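Review: Bajpai Case Diary, desktop edition
By Rekha Bansal, 9 Sep 2019

I work as a clerk in a small law office in Skadham, and since May we keep all our court dates in Bajpai. Before this we used a paper diary and one shared calendar, and twice we almost missed a filing day. The licence costs 45 pounds per month for the whole office.

The best part is the document bundle. In one privacy dispute we had to file 500 pages, with bank details of the client blacked out. Bajpai numbered the pages, made the index and kept the sealed papers in a separate folder. The judge's clerk sent nothing back.

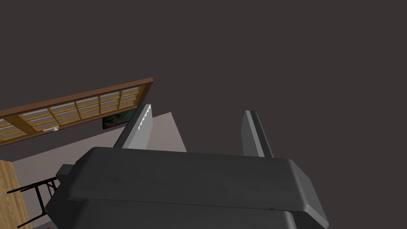

Searching is less good. With 300 pages it is quick, but with 800 it becomes slow and sometimes I must start the program again. I also do not like the look of the screen. The menu bar is dark charcoal grey, the same kind of colour as the gripper's housing, and the small letters on it are difficult to read in the afternoon. My colleagues have asked for a light version.

Support answers by e-mail, usually the next day. We tried Harkis also, but it could not keep sealed papers apart, so we stay with Bajpai. Four stars from me.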